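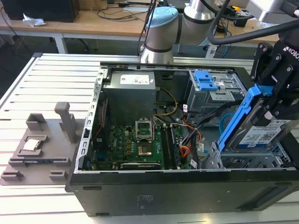
Khalil Sleiman thinks I've gone soft on two-finger grippers. He wrote in after my last piece to say that any shop still clamping drives between a pair of fingers is living in the past, that vacuum won this fight years ago, and that I should spend a week with a good suction cup before I write another word on the subject.

Well, Khalil, I did spend a week with one! Two, really, if you count the days we lost to a leaky fitting. And I'm still on the side of the fingers.

My beef with suction is that it loves a flat, clean top and sulks at everything else. A hard drive in a plastic caddy isn't a flat, clean top. It has a label, it has screws, it has a rim that sits a hair higher than the drive itself, and the cup we had (a Pluketti, the small one) kept finding the edge of the label and hissing at me. When it did grab, it grabbed fine. Then you tip the drive to line it up with the bay and the whole thing sags a little, and a little is all it takes to jam a caddy.

Fingers don't sag. They're dumb and stiff and you can see what they're doing, which I like more every year. Nabil Khasawneh and I ran 140 drive insertions with the parallel gripper in February and another 140 with the cup, same arm, same old desktop tower on its side with the lid off. I won't pretend it was science. But I know which run had me reaching for the stop button.

Where Khalil has a point is the processor. A CPU is thin, it's flat, it has a nice smooth metal lid, and pinching one by the edges over an open socket makes my stomach hurt. Give me a cup for that, gladly. Memory goes back to the fingers - you have to push it in, and you can't push much with a rubber lip.

So people say fine, buy a tool changer. The Graltmont one we tried is lovely and costs $1,577 before you've bought anything to hang on it. I'd put that money into fixtures first. A printed tray that holds each part the same way every time did more for us than swapping grippers ever did, and ours took almost 185 grams of filament. Nabil redrew the memory slot in it so many times that he's stopped naming the files.

Khalil also asked about the Kassab controller. I have opinions on the Kassab controller, mostly about its menus, and they'll need a column of their own.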